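Module 6: Reserve Requirements and Interbank Liquidity

Reading for this session: Chapter 7 of the course text, sections 2 and 3. Students should bring their completed balance sheet exercise.

A reserve requirement obliges a commercial bank to hold a set share of its deposits as cash or as a balance at the central bank. When the ratio is raised, less money is available for lending. When it is lowered, banks may expand their loan books, although they are not bound to do so.

Consider two banks, Irwood and Flukley. Irwood closes the day with reserves above its requirement. Flukley has met several large withdrawals and is short. Flukley may borrow overnight from Irwood at the interbank rate, or it may apply to the central bank's standing facility -- usually at a higher rate.

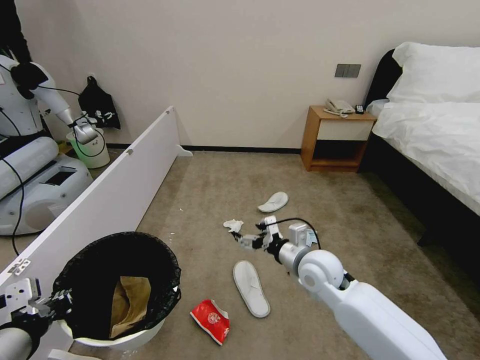
The standing facility rate therefore tends to act as a ceiling. A bank with good collateral has little reason to pay more than that rate in the market. Where collateral is scarce, or where lenders doubt the borrower, the ceiling may not hold.

Terms to know: required reserves, excess reserves, overnight rate, collateral, standing facility.

Exercise 7. Using the Zurnska table, calculate the excess reserves of each bank before and after an increase in the ratio. State which banks would need to borrow, and show all working.

Written answers are due at the September tutorial in Darwish Hall, Room 1674.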